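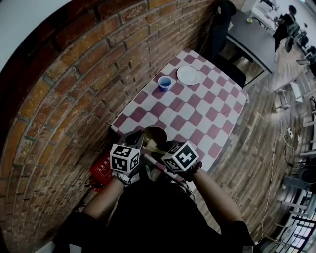

*Small table against a brick wall, checked cloth, brass-colored bowl, cup and plate.*

# Cloth-Covered Tables: Fit, Placement and Care

Revised 3/29/24. Applies to small dining and side tables used with a woven or wipe-clean cloth.

## Cloth size

Measure the tabletop, not the old cloth. Add the drop twice to each dimension. For everyday use, a drop of 8 inches is enough; anything longer catches on knees and chair arms.

- Table against a wall: shorten the drop on the wall side to 4 inches, or fold the excess under the cloth.
- Corners: on a rectangular cloth the corners hang lower than the sides. Check that they clear the floor and anything stored beside the table legs.
- Checked patterns: line up one row of squares with the long edge of the table. If the cloth has shifted, the row will run off the edge at an angle and the fault is easy to spot.

A red-and-white check hides tomato and berry stains fairly well. It doesn't hide coffee or turmeric.

## Placing items

Metal bowls slide on smooth cloth. Before loading a bowl with fruit or nuts, set it down in its final position and press lightly. If it moves, put a thin cork disc underneath, cut 2 inches smaller than the base so it stays out of sight.

Keep tall, light items such as plastic cups toward the wall end of the table. Flat plates can go next to them. The near edge is where sleeves and cords pass, so use it for low, heavy pieces only.

## Brass and brass-colored bowls

Find out first whether the piece is solid, plated or lacquered. A magnet that sticks indicates plated steel.

1. Wash in warm water with a drop of dish soap. No dishwasher.
2. Dry at once with a cotton cloth, including the foot ring.
3. Polish solid, unlacquered brass only. Merrick paste is suitable; Groltum liquid is too abrasive for a mirror finish.
4. Rinse off all polish residue and dry again.

Do not hold vinegar dressings or cut citrus in a bare brass bowl. Use a glass liner.

## Brick walls beside a table

Unsealed brick and mortar shed grit. Leave a gap of 2 inches between table and wall, and vacuum the joints with a brush nozzle before laying a clean cloth. Grit under the cloth will scratch a varnished top.

Grease on bare brick: scrub with dish soap and a nylon brush, then blot. Wire brushes leave rust marks in the mortar.

## Laundering

Cotton cloths (100 percent) with red dye should be washed alone the first two times, in cold water. Circombe and Vutthorpe cloths are both sold unshrunk, so allow for shrinkage when measuring. Line dry in shade; July sun fades the red squares first along the fold.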